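Este sitio utiliza cookies propias y de terceros para mejorar la navegación. Si continúa navegando, se considera que acepta su uso. Aceptar | Más información

Galería: proyecto de manipulación de textiles, segundo trimestre

Lunes, 4 de febrero de 2019
Por el taller de robótica de Nandwood

El proyecto Josia es el trabajo de curso del grupo de robótica de Nandwood. El objetivo es que un brazo con pinza de dos dedos tome una prenda extendida sobre una mesa, la levante por un punto conocido y la deposite doblada. La tarea se presentará en abril en la muestra escolar de Puvbridge, dentro de la categoría de manipulación de objetos deformables.

Las prendas son un caso difícil para un manipulador. Una caja conserva sus dimensiones al ser agarrada; una camiseta cambia de contorno con cada contacto, y la posición de una esquina antes del agarre dice poco sobre su posición después. El grupo ha dividido el problema en fases (localización, aproximación, pinzado, elevación y depósito) y cada equipo documenta la suya en un cuaderno común. La galería corresponde a la fase de pinzado.

El reglamento de la muestra admite prendas de un solo color o con estampado pequeño y prohíbe fijarlas a la mesa. Cada intento dispone de 23 segundos desde la orden de inicio hasta la apertura final de los dedos. Se permiten 5 intentos por equipo y puntúan los 2 mejores.
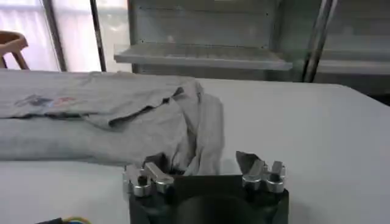
Fase de pinzado. Tela gris claro sujeta entre los dos dedos; el resto de la pieza permanece apoyado sobre la mesa blanca.

El agarre por pellizco reúne material de las capas próximas al punto de contacto. Con una sola capa entre los dedos, el doblado posterior es previsible; con dos o más, la prenda sube en bloque y el pliegue se forma donde no corresponde. El programa no distingue todavía entre ambos casos. La separación final de los dedos da un indicio, pero el espesor de una tela arrugada varía demasiado para fijar un umbral único - se está probando con una tabla por tipo de tejido.

El contraste es el segundo punto pendiente. Una tela gris sobre un tablero blanco ofrece un contorno débil, definido sobre todo por las sombras de los pliegues. El detector de bordes escrito en el primer trimestre funciona con prendas oscuras y pierde el borde inferior en las claras. La versión actual, que en el cuaderno figura como Karimi, trabaja con gradientes locales en lugar de un umbral global y tolera mejor los cambios de luz lateral. Queda por medir su comportamiento con luz artificial, que es la que habrá en la sala de la muestra.

Notas de método para los equipos que se incorporan:

El punto de pinzado se elige a mano hasta que la fase de localización esté cerrada. Se anota en coordenadas de la mesa, nunca en coordenadas de la imagen.

La velocidad de descenso se reduce en los últimos 8 milímetros. El valor está en el fichero de configuración y no debe modificarse dentro del programa principal.

Después de cada serie se revisa el apriete de los dedos y el recorrido de los cables. Un cable tenso altera la lectura del esfuerzo en la muñeca.

Los intentos fallidos se registran igual que los correctos, con la prenda, el punto elegido y el tipo de fallo: resbalamiento, agarre múltiple o contacto con la mesa.

La próxima entrega del cuaderno incluirá la fase de elevación y la comparación entre los dos detectores de borde. Las tablas de tejido se publicarán por separado, en el apartado de descargas del proyecto.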